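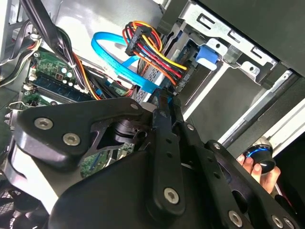 Fikier R2 Lap Timer and Transponder Set

For kart clubs, small tracks and anyone who runs their own race days

Sold by Histhorpe Track Supply
In stock, ships from our warehouse

Let's start with what the Fikier R2 will not do. It will not make a slow driver quick, it will not settle an argument over a bump at the hairpin, and it will not run your race day while you stand at the fence with a coffee. The maker's brochure comes close to promising all of that. We have sold timing gear long enough to wince at brochures, so this page is our own, and the brochure can be had on request if you want something glossy.

What the R2 does is write down when a kart crosses a line in the ground. It does that well enough that we agreed to stock it, after sending the first version back.

What you get

One decoder box with power lead
One loop cable for the track surface, with connector
12 volt battery clip lead
Rechargeable transponders (number depends on the set you pick)
Charging tray
Kart brackets and pins
Printed setup sheet, which is better than the one on the maker's site

You do not get a laptop, a printer, a scoreboard or a tent. The photos in the brochure show all four.

How it works on the day

The loop cable goes across the track at the start/finish line. You can tape it down for one weekend or cut a slot and seal it in for good. The cable plugs into the decoder, and the decoder plugs into your laptop. Each transponder sends its own number, and the decoder notes the time when that number goes over the loop. The software turns those times into laps, gaps and a running order.

If your track is a parking lot with cones, tape is fine. If karts brake or turn over the loop, tape will lift. The brochure calls the tape kit "all-season." We would call it a roll of tape.

The accuracy claim

The maker says the R2 is accurate to a thousandth of a second. It does show three digits after the point. We don't doubt the clock in the box. We do doubt that the third digit means much when one bracket sits a hand's width farther forward than another. Two karts with the transponder in different spots are being timed at different spots, and no box can fix that.

So write a bracket position into your rules and check it at scrutineering. Abdelilah El Khatib on our support desk handles most of the calls we get about "wrong" results, and his first question is always where the transponder was mounted. Have the answer ready and you will save yourself some hold music.

Range and missed laps

The transponder should sit low, behind the seat or on the side of it, with nothing metal between it and the ground. Mounted like that, we had no missed laps in our own test. Mounted on top of a steel bumper, we had plenty. Our test was one afternoon at one dry track with club karts, so take it for what it is. We have not tried it with a full grid in heavy rain and we are not going to pretend we have.

Battery life

The brochure says a charge lasts "a full race weekend." Whose weekend? A junior class that runs three short heats and goes home, or an endurance event that starts at 9 a.m. and ends under lights? Charge them overnight. There is a small light on each one that blinks when it has charge, and it stops blinking with very little warning.

The software

Sestitz Race Desk comes with the R2 and the basic version is free to use with no end date. It handles practice, qualifying, heats and a final, and it prints results. It does what it says, in a layout that looks its age.

The paid version adds live timing on phones and season points tables. Think hard before you pay for the points tables. If your club drops its worst rounds, or gives half points for a shortened race, or changed its calendar partway through the season, you may find the tables can't follow your rules. Macarena Tejada at our office tried to set up a season with two dropped rounds and a double-points final, gave up, and did it in a spreadsheet before lunch. Results do export to a plain file, so the spreadsheet is always open to you.

Live timing needs a decent phone signal at the track. Plenty of tracks don't have one. Go stand at your timing hut and check before ordering.

Will it read the transponders we already own?

Maybe. The R2 is sold as "widely compatible," a phrase we asked the maker to explain and are still waiting on. What we know is that it reads the older Fikier R1 units. It does not read the Samarakoon rental tags used at many indoor centers. For anything else, mail us one and we will try it on the bench and mail it back. There is no charge for this apart from your postage.

Specs

Decoder weight: 2 lb
Transponder weight: 112 grams with bracket
Loop cable lead, track to hut: 300 feet
Power: mains or 12 volt battery
Laptop connection: USB or network cable
Weather rating: the transponders are sealed. The decoder is not, whatever the brochure may suggest. Keep it indoors.

Price

Club starter set: $426 deposit to order, balance due when it ships. Ask for a written quote, as the total depends on how many transponders you need. We do not list a "from" price. Those are always for a set that no club could use.

Spare transponders and brackets are sold one at a time. Order spare brackets. They snap, usually on curbs, and the pins walk off by themselves.

Should you rent instead?

If you run only a few meetings a year, quite possibly. We rent the same set by the weekend, and for a small club that is often the cheaper way to go for the first season. Yasmine Fawzy runs the rental book and will tell you if the sums favor renting, even though it means a smaller sale for us. Dates in June go early.

Warranty and returns

The maker covers the decoder and transponders for two years. Read the small print on "impact damage," which in kart racing covers nearly everything that can happen to a transponder. We have had crash claims turned down and we have had them accepted, and could not see the difference between them.

Our own return policy is simpler. Send the set back within a month in working order and we refund it, less shipping. A loop cable that has been cut to length or sealed into a track can't be returned.

Customer comments

"Does the job. Setup took most of an evening, not the ten minutes in the ad. Fine since then." Ayman Berrada

"Bought it to stop the shouting about who finished third. Now they shout about bracket position. Still glad we have it." Iman Shawky

Ordering

Use the quote form, and tell us your track length, your largest grid, and how far the timing hut is from the line. If the hut is farther than the lead will reach, say so before you order. Joining two leads together is not supported and gives patchy readings.

Related items: loop sealing kit, spare charging tray, bracket pins (bag), battery clip lead, printed lap charts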